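Notebook - Divby server, redstone and contraptions
Thursday, June 26, 2025

Picking up the item sorter under the main storage hall in Drernirthorpe. It has been jamming on and off since the last week of May and I finally had an evening to sit with it.

State at start: the sorter is the usual hopper line with comparator readout, one filter slice per item, slices tileable side by side. Feed comes down a water stream from the unloading dock. Overflow goes to the chest bank at the far end. Symptom is that cobblestone and redstone dust end up in overflow while their own chests still have space. Everything else sorts fine.

First check, the filter hoppers. Each one should hold the sample item in the first slot and renamed blockers in the other four. Cobblestone slice was wrong: one blocker slot was empty and had picked up extra cobble. My guess is somebody broke the hopper while laying the new floor and put it back without a full set. Refilled it. Redstone slice had the right contents, so that fault is separate.

Second check, signal strength. A filter hopper at rest should not give enough to reach the torch under it. Redstone slice was fine at rest, and fine with a single item passing. With a full stack coming down the stream it stuck open and bled two of the blockers into the chest. Looked one slice over and the comparator output dust was touching the neighbor's line. Ewan Ellery swapped the divider block for a full block last month to match the wall, and dust now runs up and over it. Put the top slab back and the lines separated. Note for anyone decorating down there: the slabs between slices are functional. Please leave them alone.

Test run after both fixes: 1621 mixed items, dumped by hand at the dock. 5 went to overflow and all 5 were items with no slice assigned (name tags and a saddle), so that is correct behavior. Ran it again with 50 stacks of cobble only. No leak, but the stream backed up.

The back-up is a throughput problem and has nothing to do with the filters. A hopper moves one item every eight game ticks, so a single line gives 2.5 items per second. The dock can drop a lot more than that. Items sitting in the water for five minutes despawn, and I suspect we have been losing cobble this way without noticing.

Options: a second hopper line in parallel for cobble only, or a buffer chest at the dock that meters items out through a dropper. Buffer is less work. Clock for it can be a plain comparator loop as long as it holds below the hopper rate.

Color coding next. Ataahua Ruawai wants the slices grouped by color so people can find a chest without reading signs: yellow for ores and metals, pink for mob drops, light green for farm goods, gray for stone. I have no objection. Concrete shows up better than wool at that light level. 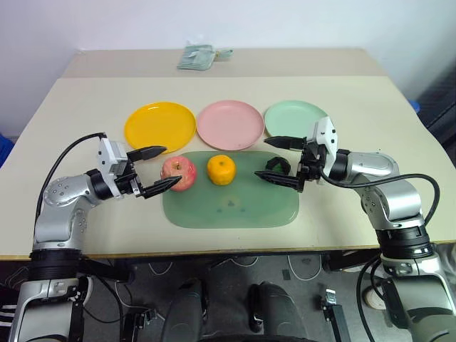 Yellow, pink and pale green plates.

Placed a test strip of concrete behind the first three groups. Yellow reads well. Pink is fine. Lime was too strong next to the lanterns, and there is no pale green in the concrete set. Closest I found was oxidized copper, and waxing it is not needed once it has gone all the way. Used cut copper for the trial. Ataahua to decide.

Signs stay up either way.

Side item: the piston gate at the Kristiansen tower. It opens but leaves the lower block behind when somebody hits the button twice in quick succession. That is a sticky piston on a one-tick pulse, dropping its block instead of pulling it. Added a repeater on four ticks ahead of the lower pair and it held up through repeated double presses. A third press during closing still catches it sometimes. A proper fix needs a latch on the button so input is ignored until the cycle ends. Not tonight.

Momico pack update: the new version changes the comparator texture so the front torch looks the same lit or unlit from above. Reading a sorter from the catwalk is now a guess. I turned the pack off while debugging and would suggest others do the same.

Open:
- buffer chest and dropper at the dock (me)
- second cobble line, only if the buffer still backs up
- copper or lime for farm goods (Ataahua)
- slab row along the remaining slices, compare against the old screenshots (Ewan)
- latch for the Kristiansen gate
- spare set of named blockers in a labeled barrel beside the ladder, enough for 2 full slices

World backup taken before the slab change. Left the dock lever off until the buffer is in, so unload straight into the overflow chests for now.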